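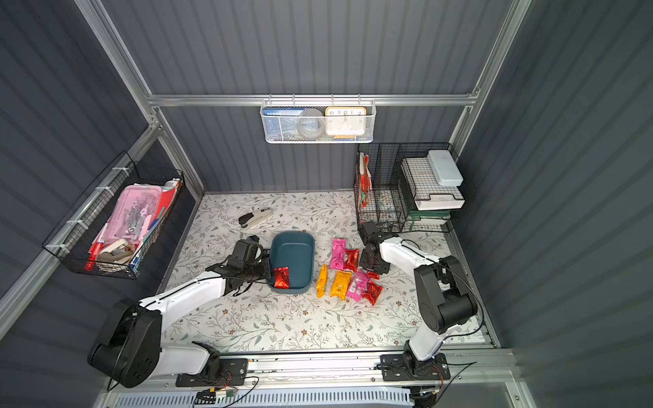 Minutes, Teoh Room users' meeting, 9/27/22

Chair: Berenice Robles. Apologies from Hurkari.

1. Snacks. Iker proposed that all packets go in the tray and stay off the mat. The Chair asked who would keep this up after the first week. No answer was minuted. Agreed as a trial. Budget stays at 50 a month, though the Chair doubts it was ever kept to.

2. Stationery. Pens and rulers to stay in the black wire basket on the left wall. Tape and the alarm clock stay in the white one at the back.
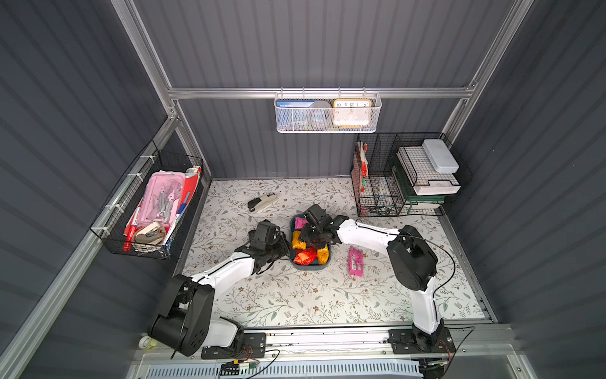 Iker wants labels on both. The Chair noted that labels were agreed in July and never bought. Carried over again.

3. Cables. Still in a tangle on the rack. Prindard quoted for a cable box, ref. 3872. Members were not convinced that a box would untangle anything. Deferred.

Action: Iker to price labels.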